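Getting More Out of a Bag of Lemons

I buy lemons in the big net bags every August, when the stand out on the Bainbridge road has them cheap, and I've gotten a little obsessive about using every last bit! These are the tricks that have stuck in my kitchen.

Pick the heavy ones
Hold one in each hand. If two lemons are the same size and one feels heavier, take the heavy one. Smooth, thin skin usually means more juice, and bumpy, thick skin is better for zesting and candying. I try to get a mix.

Keep them in the fridge, closed up
A bowl on the counter looks so cheerful, but lemons dry out there in a week or so. Zip them into a bag with the air pressed out and put them in the crisper drawer. Mine stay good for close to a month that way. Check the bag now and then and pull out any with a soft spot, or the mold will hop right over to the neighbors.

Zest first, always
I can't tell you how many times I've squeezed a lemon and then read the next line of the recipe. Trying to zest a floppy empty half is misery. Now I zest every single lemon before I cut it, whether I need the zest that day or not -- it goes into a little jar in the freezer and gets spooned out for muffins, pasta, rice, anything. Stop when you hit the white part, it's bitter.

Warm and roll
A cold lemon is stingy. Let it sit out for half an hour, or give it 10 seconds in the microwave, then roll it hard on the counter under your palm.

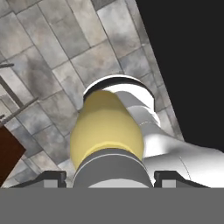 Cut it lengthwise, too, from tip to tip, instead of across the middle. I was so skeptical when Leena Eskola told me this one, and then I tried it with my plain old hand squeezer and wow, I got a good extra spoonful. If you're using a reamer, the crosswise cut is still easier to hold.

Freeze the juice in cubes
Strain out the seeds and pour the juice into an ice cube tray. Measure how much one section of your tray holds (mine is 2 tablespoons) and write it on the freezer bag, so you never have to guess in the middle of making a sauce. One big afternoon last summer gave me 34 cubes, and they lasted through most of the winter!

Save the squeezed halves
Rub one over a wooden cutting board with a handful of coarse salt, leave it five minutes, rinse, and stand the board up to dry. Wonderful after onions. You can also simmer a few halves in a small pot of water when the kitchen smells like fish. Keep lemon away from marble, though. It etches the surface and there's no wiping that off.

Preserve the extras
Quarter them, pack them tight in a clean jar with plenty of kosher salt, and press down until the juice covers everything. Top up with more juice if it doesn't. Refrigerate for three to four weeks and turn the jar over whenever you think of it. You eat the rind, chopped small, and it's fantastic with roast chicken or stirred into plain yogurt. Rinse it first or dinner will be very, very salty.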